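Workshop notebook, ski bench
2020-08-09

Second day on the rental fleet before the Bravotitz trip. The plan was to finish all the bindings by lunch. Lunch came and went and did not ask after the bindings.

Bases first. The wide pairs came back from June with the usual souvenirs: two long gouges under the left foot, a core shot near a tail, and one edge that looks as if somebody skied down the parking lot. Filled the gouges with clear stick, let them sit, scraped flat. The core shot needs a proper patch and I'm not doing it with the last inch of base material in the drawer. More is on order from Leclerc. It has been on order for a while.

Wax is the all-temperature block, brushed out twice. I know the Gidaris side gets colder snow than this stuff likes. Whoever wants the cold wax can come and scrape it off themselves, it's like scraping a plate.

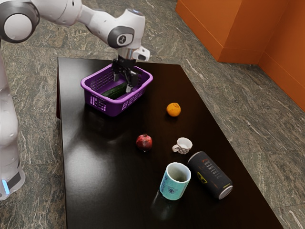

Bindings and boot soles

Sole length on the big touring boots reads 314 on the shell if you squint, but the last 3 is really a 2 with mud in it. Cleaned it, reset the heel piece, forward pressure now where it should be. Lesson for me: wash the boots, then read the boots.

Release check on the torque wrench. One toe piece kept letting go early on the left side, 6 tries out of 6, so at least it's consistent. Swapped the AFD plate and it came good. Old plate is in the scrap tin, please don't rescue it.

Skins: the 258 mm tail straps don't exist, whatever the order sheet says. I think someone typed the price into the length column. Cut down the long ones. Glue on the Torkgate pair is tired and picks up every hair in the building, so those go to whoever complains least on the skin track. 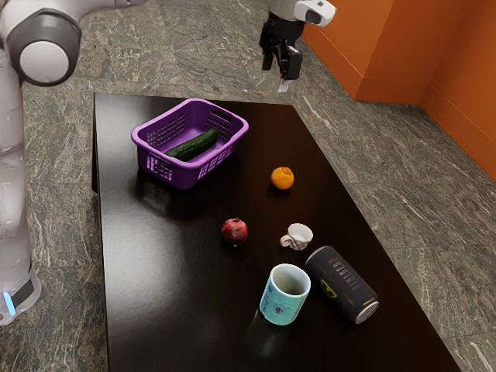 Asked the others what they thought about moving the whole group onto the narrower skis for the Gidaris traverse. Leclerc wrote back that the narrow ones are fine until it snows 200 yards short of the hut, at which point everyone will want the fat ones and say so at dinner. Fair. We take both and the trailer gets heavier.

Still to do: edges on pair 114, pole baskets (the big powder ones, check the screw threads), and a second roll of strapping tape, the first having gone into somebody's boots.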